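Kilwood Robotics Club -- bench notebook, two-arm kitchen project
June, entry 7
Posted by the bench lead, 4:00 pm

Left arm homed on the second try. The first attempt stopped short on joint 4 with a following error, same as last entry. Reseated the connector at the elbow and it cleared. I did not find a bent pin, so treat this as open. If it comes back, swap the cable before touching the gains.

Task for the term project is unchanged: lid off, vegetable into the pot, lid back on. Left arm handles the vegetable, right arm handles the lid. Gika (our sequencer script) still runs the two arms one after the other. Overlapping the motions is on the list for after the demo, and I would like it to stay there.

Pads are the ribbed ones on both sides. The flat pads from the spring build slid on anything glossy, and closing harder only left dents. With ribs we can run the close command at 500 counts and leave it. Anyone who changes that number, write it on the sheet taped to the controller.

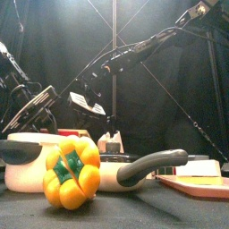

Pepper is a worse test object than the foam blocks. The lobes give a different width at every yaw angle, so the grasp planner picks a new pair of contact points each time the thing gets nudged. Lying with the stem end to the side is harder again. The Wavero detector was trained by last year's group on peppers standing stem up, and its confidence falls off when the green part faces sideways. Two options:

-- add side-on views to the training set and retrain overnight
-- drop the stem as a landmark and fit the yellow region only

I prefer the second. It is less work and we do not need the stem for anything except a yaw estimate the planner ignores.

Lid side: approach is vertical onto the knob. Clearance to the pot handles is tight on the way out, so the retreat waypoint goes straight up before any sideways move. Waypoint file 804 has this. Older files do not. Please stop loading the older files.

Calibration: redid the table plane with the Govindasamy target. Left arm agrees with the old plane, right arm reads low by 4 mm at the far corner. Could be the mount, could be the target not lying flat on the mat. Repeat with the target clamped before changing any offsets.

To do
- elbow cable, left arm: wiggle test with power on, log the error count
- region-only fit for the pepper
- clamp target, repeat right arm plane
- delete or archive waypoint files older than 804
- print spare pads, ribbed only

Arms parked and e-stop in at close.

Kilwood Robotics Club | Contact the bench lead | Back to top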